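Refill table moves indoors at Tillside

The Drurkbridge refill table has moved into the ground-floor room at Tillside for the winter and will stay there until March. It runs from 10 in the morning until 2, on the same mornings as the book swap. Use the side entrance, as the front door sticks in wet weather.

Members brought back 2,966 bottles over the past year, up by about 80 on the year before. Most were drinks bottles and kitchen squeeze bottles. Usance, which runs the scheme for us, washes the ones that can be used again and sends the rest for recycling.

A few points for anyone bringing bottles in.

Please empty them at home if you can. The sink at Tillside is small and there is often a queue for it. If something is left in the bottle and you would like it passed on, keep the original label on or write the contents on a strip of tape. We can't pass on anything unmarked, even when it looks like plain squash or washing-up liquid.

Keep the cap with the bottle. Loose caps are hard to match up later, and a good bottle without one goes straight to recycling. Squeeze bottles are always wanted — the sauce and oil refills from Calado go into them, and we run short most months.

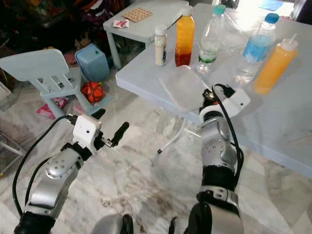
Shallow plastic tubs are welcome as well, with or without lids, provided they are clean and not cracked. Glass still goes to the bank in the car park.

The refill price stays at 22p for a small bottle, and larger ones are charged by weight. Please bring change, as the card reader doesn't get a signal indoors.

Bottles left outside the door overnight blow into the lane, so please hold on to them until the next session. Dates for January will be on the noticeboard by the side entrance.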